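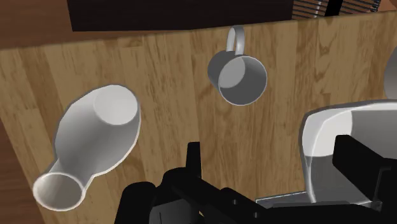 Clokia refill scheme to open at Gititz shops in September

Shoppers will be able to refill washing-up liquid, laundry liquid, hand soap and shampoo at Gititz grocery shops from September, when household goods maker Hikach opens its Clokia refill scheme to the public.

Clokia will start in 8 shops. Each will have a refill counter with its own scales, a drip tray and a member of staff trained to help. Customers can bring any clean bottle with a screw top or pump, or pick up a returnable Clokia bottle at the counter for a deposit of 50p. The deposit is paid back in full when the bottle is returned to any shop in the scheme, with or without a receipt.

Prices are set by weight. The empty bottle is weighed first and the customer pays only for what goes into it. There is no minimum fill, so anyone who wants to try a product can buy a small amount before using it at home.

The scheme follows a trial at the Gititz shop in Hiebert, where the counter stood between the bakery and the tills. Hikach changed several things as a result. The taps were moved lower, after customers found it awkward to hold a full bottle at shoulder height. The labels were reprinted in larger type. A funnel was added for narrow-necked bottles, which had been slow to fill and tended to drip down the side.

Opening times were changed too. The trial counter closed at 5pm, and staff reported that people coming in after work often went away with nothing. Under the new arrangement the counters will stay open as long as the shop does.

Dale Grewal, managing director of Hikach, said: "We make these products anyway and we already deliver to these shops. The question was whether people would carry an empty bottle with them when they went out for bread and milk. In Hiebert a good many of them did, and they told us plainly which parts of it were a nuisance. Most of the changes we have made came from those comments."

Returned Clokia bottles will be collected on the same vans that bring in the full drums. They go back to the Hikach works, where they are inspected, washed, dried and checked again before being sent out. Bottles that are cracked or badly scratched, or that smell of something other than soap, are taken out of use and sent for recycling. Lids and pumps are washed separately. Pumps wear out faster than bottles, and customers can buy a spare at the counter.

All the liquids in the scheme are the ones Hikach already sells in sealed packs, and the recipes are unchanged. A printed sheet listing ingredients and safety advice will be kept at each counter, and customers will be given a sticky label showing the product name, the shop and the day it was filled. Staff will ask customers to put the label on before leaving. Hikach asks that food and drink bottles are not used for cleaning products, and staff will turn these away and offer a returnable bottle instead.

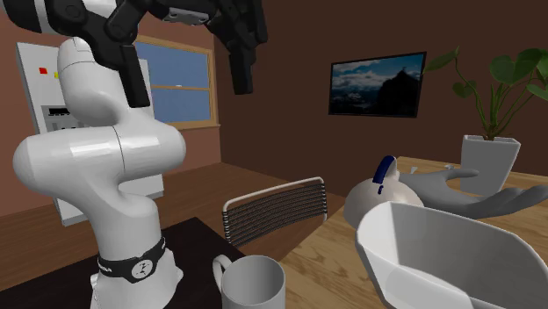
Rosalba Pace said she had used the Hiebert counter for laundry liquid most weeks and had been glad of the lower taps. She would have liked unscented versions from the start, she said, and hoped the shops would keep the larger funnel somewhere customers could reach it themselves.

Hikach has confirmed that unscented laundry liquid and unscented hand soap will both be available on opening. An unscented shampoo is being worked on and will be added when it is ready.

Gititz will run the counters with its own staff. Training takes 2 days and covers weighing, labelling, cleaning the taps and dealing with spills. Sanaa Zaki, head of shops at Gititz, said the grocer had been careful about where the counters would go.

"Our shops are small and some of the aisles are tight," she said. "We didn't want a queue for soap running into the queue for the tills. In most of the shops we have taken out one run of shelving, and the sealed packs have moved next to the counter so that people can compare the price. Anyone who would sooner pick up a sealed pack can carry on doing that."

Shelf labels for the sealed packs and the refills will show the price per 100g in the same place and in the same size of type. Hikach has agreed to hold the refill price at 80 per cent of the sealed pack price, weight for weight, until the scheme is reviewed.

The review will look at sales, the number of bottles returned, the time staff spend at the counter and the cost of washing. A summary will be made public on the Hikach website. Decisions on further shops, and on whether to add dishwasher powder and other dry goods, will wait until then.

Lerato Mofokeng, who manages the washing line at Hikach, said customers could help by rinsing bottles before bringing them back. "A quick rinse with cold water is plenty," she said. "Leave the lid off overnight so it can dry out. Please don't peel the label and leave half of it behind. Either leave it alone or take it all off. The glue comes away in our wash, but a torn label can clog the filter."

Customers with limited grip or who use a wheelchair can ask staff to fill bottles for them at any time. Each counter has a lower section with a clear space beneath it, and a bottle can also be left with staff and picked up on the way out.

A preview morning will be held at the Hiebert shop on a Wednesday shortly before opening, from 10am. Staff from the washing line will be there to answer questions, and visitors can bring a bottle to be filled at the normal price. There is no need to book.

Notes to editors

Clokia is the name of the refill and return scheme run by Hikach. It is written with a capital C only.

Hikach makes cleaning and personal care products for grocers and independent shops. Gititz is a grocery chain selling food and household goods.

The 50p deposit applies to every size of returnable bottle. Customers who bring their own bottle do not pay a deposit. Lost or damaged bottles are not charged for beyond the deposit already paid.

Interviews with Dale Grewal and Lerato Mofokeng can be arranged before the preview morning. Requests to film or take photographs inside a Gititz shop should be made in advance, as the smaller branches have little room during busy periods.

Media contact: Gaétan Doucette, press office, Hikach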